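Tremblay 30 Football Blocking Sled, Two-Man

Item no. 614
Made by Medirier
Ships in two cartons plus one crated frame

Overview

The Tremblay 30 is a two-man blocking sled for high school and college programs. It replaces the older Tremblay sled, which used a fixed pad height and a bolted skid. On this model the pads move up and down on a pinned post, so one sled can serve the junior varsity line in the afternoon and the varsity line after that without a wrench.

The frame is welded steel tube with a powder coat finish. The skids are curved at both ends and will ride over grass or turf. Do not use the standard skids on turf that is still under the installer's warranty until you have checked the terms. A turf skid kit is sold separately.

What is included

Main frame with coach's platform
Two pad posts with locking pins
Two man-shaped pads, black vinyl
Two standard skids
Hardware bag and one wrench
Printed assembly sheet

Specifications

Weight without coach: 567 lb
Pad positions: four per post
Pad cover: heavy vinyl with zipper at the back
Platform: steel grate, rated for one adult
Frame colors: black, navy, forest green, maroon
Assembly time: some 30 minutes with two people

Pad height

Set the pad so the player makes contact with his hips low and his hands inside. For most freshmen that is the lowest hole or the one above it. Taller tackles will want the third. The fourth hole is there for stand-up pass protection work, and the sled will tip back slightly when it is hit from that height. Keep a coach on the platform for that drill.

Check the pins before each session. They should click and should not pull out by hand without pressing the button. Replacement pins are item no. 1010 and come in pairs.

Choosing between the Tremblay and the Ulla

We get this question every August. The Ulla is a one-man sled and is lighter. It is the better pick for a youth league or for a school that has to store its equipment in a shed and drag it out every day. The Tremblay needs a flat place to sit for the season, and moving it any distance takes four players or a utility cart.

If your staff coaches combination blocks, buy the Tremblay. Two linemen can fire off together, and the frame will turn if one of them is late. A coach can see that from the platform right away — the sled swings toward the slower side. You can't get that from two single sleds set next to each other.
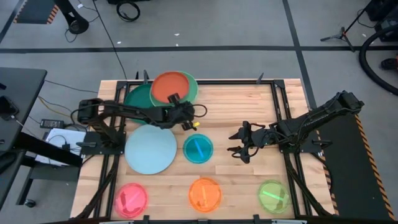 Pads for the two models are not the same size. Ulla covers will not zip closed on a Tremblay pad, and the foam inserts are cut differently. Please order by item number.

Care and storage

Wipe the pads with mild soap and water. Bleach will crack the vinyl. Leave the zippers open a few inches over the winter so the foam can dry out, and store the pads indoors if you have room. The frame can stay outside under a tarp. Touch up chips in the coating before rust gets started; the paint is a stock color, and we sell it by the can.

Shipping and returns

Orders leave the Dundunon warehouse by freight truck. The driver will bring the crate to the end of the truck and no farther unless you add liftgate service at checkout. Schools without a loading dock should add it. Look over the crate before you sign and write any damage on the delivery slip.

Unused sleds can be returned within 30 days. The buyer pays return freight. Pads that have been hit can't be returned, but they are covered against split seams for one season. The frame welds are covered for five years.

Page updated October 16, 2024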